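Planning a gripper purchase for sorting small mixed groceries: one arm or two, and what else goes in the budget?

Asked by traylady in Small Business Equipment

Hello everyone, and thank you in advance for reading, because I know I tend to go on. We put together gift and welcome boxes, mostly snacks with a few little toiletry items, and on a good day we send out 200 of them. All of the picking is done by hand right now. My partner and I have finally decided to put money aside for an arm that can move things from one container to another while we handle the tissue paper, the cards and the odd requests.

I have two quotes on my desk. The one from Lanex is for a single arm with a two-finger gripper and a wrist camera. The one from Bouvier is for the same sort of reach, but with suction cups, and they would like us to take a service plan with it. Neither quote says much about plastic wrappers, and nearly everything we pack has one! There are boxed items in the mix too, and small bottles, which like to roll. 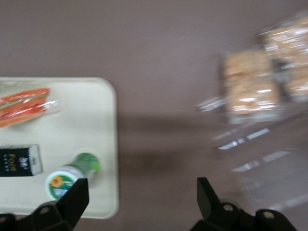 Viludport, August

I should add that we have one table to give to this, and it can't get any longer without blocking the door to the cooler. We would keep the cream trays if we could, as we own a big stack of them. My questions are whether fingers or suction would suit us better, whether I need to worry about the clear plastic containers, and what people end up paying for that never shows up on the quote. I would love to order before the holiday rush, but I'd sooner wait than buy the wrong thing.

Posted by Stollari_Packing

Welcome, and don't you ever apologize for a long post, mine are worse. We do something close to this with bakery goods and bath items, and we went with fingers. Suction was lovely on boxes and hopeless on crinkly film, at least with the cups we tried (there may be better ones by now, so do ask Bouvier for a trial with your own cookies). With fingers you want to watch how hard they close. We crushed a fair number of pastries in the first week and ate them, so I can't say it was all bad.

The clear containers gave us more grief than anything else. Our camera lost the edges of them under the overhead lights, and the glare off the wrappers made it worse. We swapped to solid-color bins on that side of the table and hung a cheap diffuser over the lamps. Your cream trays sound just fine to me, and a small bottle lying on one ought to show up well enough. If it rolls, lay a strip of grippy shelf liner in the tray.

As for money, please set aside something for spare fingertips, a proper stand, and your own time. I logged 52 hours of setup before I trusted ours enough to turn my back on it. Start with one arm! You can always add the second after the holidays, and by then you'll know what you want it to do.

Posted by benchtop71

fingers. get the soft pads, they cost extra but worth it. and ask Lanex if the camera mount is included, mine was a separate line on the invoice

Posted by cartonmom

I'm a little late in the thread, but I wanted to say a word about the service plan, as we skipped ours and I was sorry by Thursday of the second week. Read what it covers. Some only cover the arm and leave the gripper out, and the gripper is the part that meets the groceries all day. I would also pack up a box of your real products, the awkward ones included, and ask each company to run them while you watch. Ours was very kind about it and let us stay the whole afternoon. Measure your table before you go, and write down where the outlets are.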